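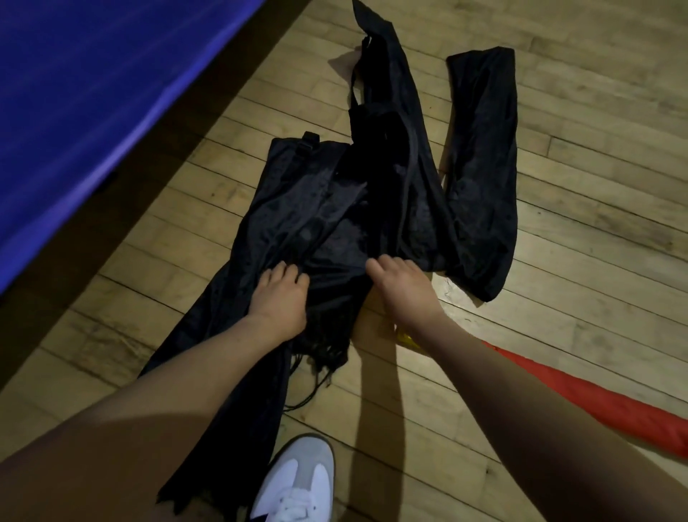
Soft black fabric, possibly a carry cover. Spread out on the floor, hardwood floor, blue mat behind.

Drundotwood Soft Carry Cover
Posted by Widad Sabbagh, September
14 shares | 3 comments

Back in stock as of Friday. Same cover as last year, new strap stitching, that's the only change. If you have the old one keep using it.

For: folding mats, rolled mats, foam rollers, a bundle of yoga blankets, whatever is long and awkward. Not for weights. People keep putting weights in it. The seams will go.

What you get
Cover, black only
Shoulder strap with buckle
Separate end panel, fits inside the bottom, comes out for washing

Material is a soft nylon, bit of a shine to it. Creases a lot straight out of the packet and mostly stays creased, doesn't affect anything. Hang it overnight if it bothers you. Do not iron. Rodel Castillo in our shop ironed the sample and we no longer have a sample.

Size: takes one folding mat up to 60 inches long. Longer than that go for the Ponditz, it's stiffer and costs more but it will fit. Width is forgiving, length isn't.

Folding it back up
Clear a patch of floor, a table is too small. Spread the whole thing out, panel off to one side. Press the middle flat with both hands, this is where it bunches. Straps in first, then the long sides, then roll from the bottom end. Buckle on the outside or you get a lump. Takes a minute once you've done it a few times, the first go is annoying.

Washing: cold, gentle, buckle fastened. Line dry. Panel gets wiped down only, don't put it in the machine.

Water: it'll handle a walk from the car in drizzle. Not waterproof, we've never said it was. For outdoor storage look at the Adeleke tarp bag.

Lead times
Single covers ship next working day. Orders of 10 or more, allow a week. Schools and gyms ordering 200 plus please email first, we only hold about 500 and they go fast at the start of term. Bulk price is on the trade sheet, ask Rodel for it.

Spare straps sold seperately, they fit the Belteo cover too. Spare panels coming, no date yet.

Returns: unused, in the packet, receipt or order number. If a buckle arrives cracked just send a photo and we'll post another, no need to return teh whole cover.

3 comments

gymbag_dee: does the strap adjust short enough for a kid?
Widad: Yes down to pretty short. Tuck the loose end in or it drags.
gymbag_dee: great thx, ordered two

Contact: use the shop form or call before 4 pm | © Drundotwood | Back to top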